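Workshop tips: recording suitcase demonstrations on a two-arm cell

Applies to teleoperated or hand-guided recording with the Muvar leader handles. Settings are for the Plasivel logger, version 9.

Set the case down before homing the arms. Fold the clothing first and keep thick seams away from the hinge side. A lid that rides up on a sleeve gives a different closing angle every time, and the policy learns the sleeve.

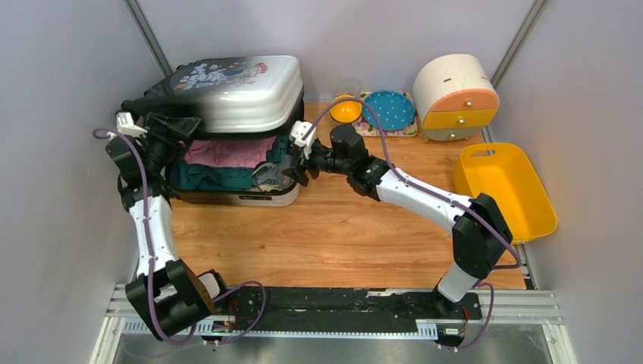 Keep leader speed at 80 percent or lower near the lid. Operators tend to rush the approach and then stop dead before contact. The stop gets recorded as part of the task. Practice the full motion twice with the logger off.

Trim idle time at both ends of each episode. Anything over 700 ms without joint motion before the first move should go. Leave pauses in the middle alone unless the operator was talking to someone.

Discard an episode if the gripper slips and the operator regrasps by luck. Keep it if the regrasp was deliberate, and tag it "recovery" in the Rutby sheet. Our July set had 189 usable episodes after this pass.

Wrist views need checking separately from the fixed view. Play a few episodes from each at full size and look for glare on glossy parts. 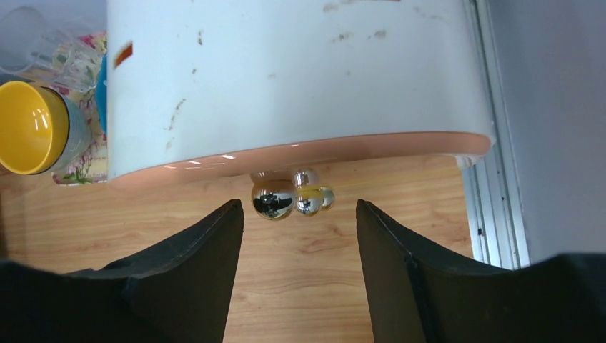 Should the background items stay in the same spot for every recording?

Move them a little between batches, never during one. Fixed clutter becomes a landmark, and the arm will miss when it is gone.

Wipe the finger pads with a dry Barbu cloth at each break. Recheck gripper zero after lunch.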